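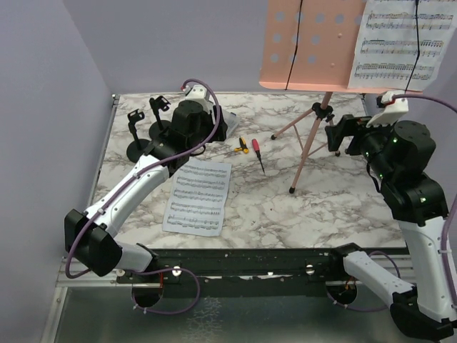

Olaia Cordero wrote back to my first notice to ask whether cereal counts, and if it does, whether she has to say which kind, and whether I'd think less of her if it was the same kind four nights running.

Yes, it counts! Yes, please say which kind. And no, I would never. I ate toast over the sink last Thursday and called it dinner, and it went in my own diary like everything else.

So let me do this properly, now that the first notice seems to have confused half the people who read it. I'm looking for people in and near Delstead to keep a dinner diary for two weeks. I'm putting together a book about what we eat on ordinary nights when there's no company and no holiday and the store is already closed. I've been at it since last year and I have a nice fat folder of diaries, but there are big gaps in it and I need more of you.

What you'd be doing

Every night for two weeks you write down what you had for dinner. That can be one line ("leftover rice, egg, hot sauce") or it can be three pages about your mother-in-law's pot roast and the argument that went with it. I've had both and I love both. What I'd like in there somewhere is what you ate, what time, who was there, where you sat, and who did the cooking if there was any cooking. If you changed your mind halfway through and ordered pizza, put that in too. The changes of mind are some of my favorite parts.

After that we talk on the phone, once in the middle and once at the end. Call it half an hour each time, longer if you're a talker (I am, so watch out). I'll ask about things in the diary that made me curious. One man had written "the usual" for every single Tuesday and I had to pry it out of him. Fried bologna and canned peaches, same bowl. I think about that bowl a lot.

You don't have to be a good cook, and you don't have to cook at all. You don't need to take pictures of your food. Please don't clean up your eating on my account either, the last thing I need is fourteen nights of salmon.

Who I'm after

Last round, in August, I got a pile of replies from retired folks and from couples with little kids, and I was thrilled to have them. But I'm short on pretty much everyone else. I'd especially like to hear from:

People who work nights, or swing shifts, or whose dinner happens at six in the morning
Anyone who lives alone and is under thirty or so
Folks who eat in the truck, at the desk, or in the break room most nights
Households with three generations at one table (or three generations eating at three different times, which I hear is more common)
Teenagers who cook for themselves, with a parent's okay in writing
Anyone out on the Arar road, past where the pizza place will deliver

If you're not on that list, write to me anyway. I've got 17 spots for this round and I'd sooner fill them with people who want to do it than hold one open for somebody who fits a slot on paper. The one thing I have to insist on is that you be up for the full two weeks. A missed night here and there is fine, just write "forgot" and move on. But a diary that stops on day five is hard to use, and I always end up worrying about the person.

What you get

A thank-you of $40 in cash or as a grocery card, your pick, plus a copy of the book when it's out. I know forty dollars isn't going to change your life. It comes out of a small grant from the Lumeck Fund, who gave me $780 for this round's payments, and yes, I've done the math and I'm a little in so if somebody would rather skip the money I won't fight you on it. Nobody has to, though. Please take it.

Your name stays out of the book unless you want it in. Most people pick a different one and a few have picked very grand ones. I'll change the street and the kids' names and anything else you ask me to. You'll get to read whatever I use from your diary before it goes anywhere, and if you want a line gone, it's gone, even if it's the best line. (I'll sulk. But it'll be gone.)

The notebook question

I'll mail you a notebook with a stamped envelope to send it back in. If you'd sooner type, email is fine, and so is a voicemail every night if writing isn't your thing – I did that with a woman on McKinnon Street and then typed it all up, and her pauses were so good I tried to keep them in. Spanish is fine too. I read it better than I speak it, so we might do those phone calls slowly.

Please don't save it all up for the weekend. I can tell! By Saturday everybody remembers Monday's dinner as chicken.

A few things people asked last time

Yes, two people in the same house can each keep one, and I'd love that, so long as you don't read each other's until you're done. You'd both get paid.

No, I'm not a nutritionist and I'm not going to add up anybody's calories. I used to write the school lunch menus for the county, which is where all this started, but I've been out of that for years and I have no opinions about your vegetables.

If food is a hard subject for you right now, or money for food is, you're welcome to take part and equally welcome not to. You can tell me before you start if there are things you don't want me to ask about on the phone and I'll stay off them.

And drinks, since three different people wanted to know: put them in if they were part of dinner. A beer while you stirred counts as part of dinner.

How to sign up

Drop me a note by 11 September 2023, either through the contact form on this page or on paper at the front desk of the Delstead library, where there's a green folder with my project's name on it (Ordinary Nights). Tell me your first name, a good way to reach you, who you usually eat with, and what you had last night. That last one isn't a test, I'm just nosy.

I'll write back to everyone, including the folks I can't fit in this time. Notebooks go in the mail the week after, and you can start on whatever night suits you once yours shows up.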